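The Ferry to Clongate

Horácio Macedo bought the one-way ticket because it was cheaper. A return cost 80 and he had 933 in the envelope, and the envelope had to last until the end of February.

The woman in the booth slid the ticket under the glass. "Last boat back is at six," she said.

"I won't need it."

She had already looked past him to the next person.

He carried his bag up to the passenger deck and sat near the heater. The Lobo was an old boat and the seats had been covered so many times that they were round in the middle. Across from him a woman was eating rice out of a jar with a long spoon. She had a cardboard box on the seat next to her, tied with green string.

"Going home?" she asked.

"My uncle's place. He died in the fall."

"Who was your uncle?"

He told her. She put the lid back on the jar and turned it until it was tight.

"He fixed my roof," she said. "I'm Peninah Mrema. I have the house past the chapel. He fixed it and then he wouldn't send a bill, and I had to go over there and leave the money in his mailbox. He brought it back. We did that for most of a summer."

"Who won?"

"I bought him a coat."

Horácio had seen the coat. His cousin had mailed him a photo of the hallway, with a list of what was in the house and what was wrong with it, and the coat was on the hook by the door. He had thought it looked too good for his uncle.

The engine changed its sound and they moved away from the dock at Dridosgate. It was raining a little. A boy ran along the deck and his father went after him at a walk.

"Are you going to sell it?" Peninah asked.

"I don't know. I lost my job in October. I thought I'd stay there and look at it."

"It leaks on the north side."

"I thought he fixed roofs."

"He fixed other people's." She moved the box onto her lap and held it there. "There's a stove. You'll need to clean the pipe before you light it. Don't light it tonight."

"All right."

"Everybody lights it the first night and then they come to my door with their eyes streaming. Come before that. I eat at seven."

He said that was kind of her, and she said it was only soup.

The crossing took 60 minutes. For most of it she slept with her chin down and both hands on the box. He took out the envelope and counted the money again, though nothing had been spent since the booth. Then he took out the key. It was on a loop of wire with a paper tag, and on the tag his uncle had written BACK DOOR, FRONT STICKS.

At Clongate she woke up before the horn. He offered to carry the box and she gave him the jar to carry instead. They went down the ramp behind the boy and his father. There was one road up from the landing, and it was steep, and she stopped twice on the way to look at things in other people's yards.

At the chapel she took back the jar.

"Seven," she said.

He went on to the house. He tried the front door first, and it stuck. He stood there a minute with his shoulder against it, then picked up his bag and walked around through the wet grass to the back.
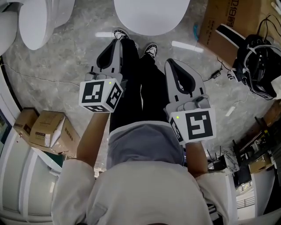 Black shoes with white soles on a gray marble-patterned floor.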